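Applies to: residential listings, sale and let, entered through the Clanari listing form. Branch users in Felau and Herkidbridge have the same form; only the area lists differ.

# Measuring and entering floor area for a listing

The floor area shown on a listing is the gross internal area. It is measured to the inside face of the external walls and includes internal partitions, chimney breasts and stairwells. Garages, balconies and open porches are left out and go in their own fields.

## What you need

- Laser measure, checked against a steel tape at the start of the month
- Blank plan sheet, one per floor
- Access to every room, including cupboards deeper than half a metre

## 1. Sketch the floor

Draw the outline of the floor before measuring anything. Mark doors, windows and the direction of the stairs. Start at the front door and work clockwise.
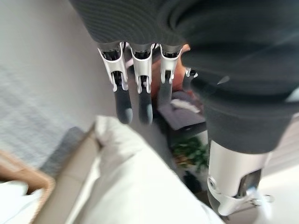 ## 2. Take the room dimensions

Measure each room wall to wall at waist height, above the skirting. Hold the laser square to the wall and take every reading twice. If the two readings differ by more than 10 mm, take a third and use the middle value.

For bedrooms, measure the full depth of the room. Fitted wardrobes count towards the floor area. Freestanding furniture is ignored, and if it blocks the line you should measure along the nearest clear parallel and note this on the sheet. 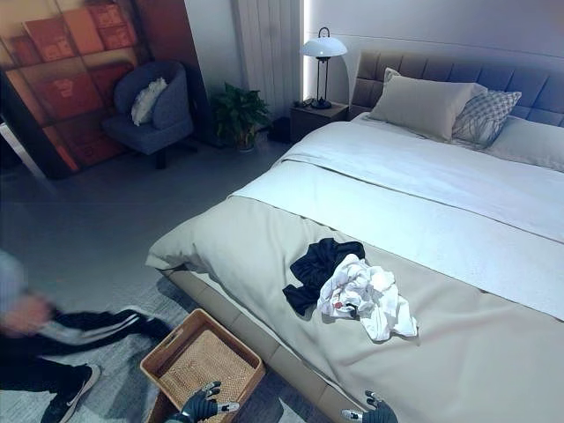 Bay windows are measured separately. Record the depth from the wall line to the inside of the glass, and the width at the opening. A bay that does not reach the floor is left out.

## 3. Deal with sloping ceilings

Mark the line on the floor where the ceiling height falls below 1.5 m. Area beyond that line is entered as "restricted height" and is shown in brackets after the main figure. Do not add the two together on the form.

Loft rooms without a fixed stair are storage. They go in the notes field only, whatever the owner calls them.

## 4. Work out the total

Multiply length by width for each rectangle and add the results. Split L-shaped rooms into two rectangles. Keep two decimal places until the end, then round the total to the nearest whole square metre.

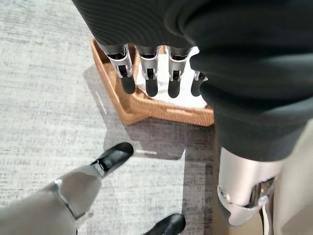 Compare the total with the area on the energy certificate. A difference of up to 2 square metres is acceptable. Anything larger must be checked on site before the listing goes live. The usual faults are a missed hallway, a stairwell counted on neither floor, or an outside wall included by mistake.

## 5. Enter the figures

1. Open the listing and select **Property > Dimensions**.
2. Enter the total in **Floor area**, numbers only. For a flat of 84 square metres, type `84`.
3. Enter each room under **Rooms**, longest side first.
4. Set **Source** to `Measured on site`. Use `Supplied by owner` only if no visit has taken place.
5. Attach the plan sheets and save.

The form works out square feet itself. Do not type over the converted figure, as the lock on that field is released by any manual edit and the two values will no longer match.

Listings moved across from the old Hudec system may show the area with the garage included. These need to be measured again; subtracting the garage from the old total gives the wrong answer where the dividing wall was counted.

## 6. Check the preview

Open the preview and confirm that the room order follows the plan and that the photographs sit beside the right rooms. A room name on the form is limited to 17 characters, so "Principal bedroom" fits and "Principal bedroom 1" is cut short. 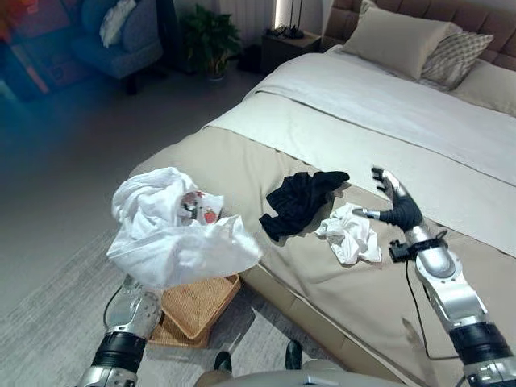 *Bedroom*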